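Skerkgate Gear Wear Notes

README, last changed 9 Jul 2021

What is in the folder

Written notes on printed plastic gears in household and hobby machines: bread mixers, blinds, a slide projector, a couple of clocks. There are 48 entries, one text file each, plus a table called entries.csv that repeats the main fields. Genivaldo Batista started the collection in March and most of the early entries are his. Yayra Lamptey rewrote the field names so that they match from one file to the next. Before that, "teeth" could mean the number of teeth or the state they were in, depending on who had typed it.

Why you should be careful with it

People keep asking which plastic is best. The notes can't tell you. The gears came out of different machines, ran under different loads, and were printed by different people who mostly did not write down their settings. If one material looks better in the table, the likeliest cause is that it was put into easier jobs. I have seen this folder quoted on a forum as proof that grease is useless. Read the entries. Six of them mention grease at all, and in most of those the owner couldn't say what kind.

I also don't put much faith in the hours column. Where it says 1,000, somebody rounded. A timer was fitted to the Clerkby mixer and to nothing else, so treat every other figure as a guess made by a person who wanted the gear to have done well.

Fields

id: entry number, no meaning beyond order of arrival
machine: what the gear came from, in the owner's words
material: as stated by the owner, not tested
teeth_count: number of teeth on the part
teeth_state: good, worn, chipped, stripped
bore: plain, keyed, or metal insert
hours: see the warning
remarks: free text, often the only part worth reading

teeth_state was judged by eye. Hannelore Buschmann and I went through the same batch separately and disagreed on where "good" stops and "worn" starts — more often than I would like. Her calls are the ones in the table, as she had the parts in her hand and I had photographs.

The metal insert question

There is a common claim that a metal insert in the hub fixes the problem of a plastic bore going oval. Maybe. An insert spreads the load where the shaft meets the part, but it can also come loose in the plastic, and then you have a round hole that spins by itself. Theophilus Ackah has asked for a field on how the insert was fitted (pressed, melted in, glued). I agree it is needed. It is blank for nearly everything so far, so please don't draw conclusions from it.

Adding an entry

Copy blank.txt, fill in what you know and leave the rest empty. An empty field is fine. A made-up one is worse than no entry. Don't send "lasted ages" as an hours value. Send failures as well as successes; the folder has too many happy owners in it.

Known problems

Two clock entries may be the same clock. The blinds entries use the old field names in their remarks. Nothing in here has been checked by an outside reader. 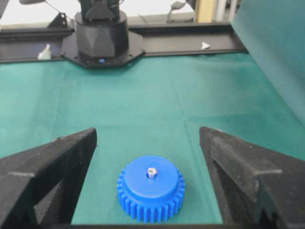 Blue spur gear with a stepped hub and a metal insert at the center.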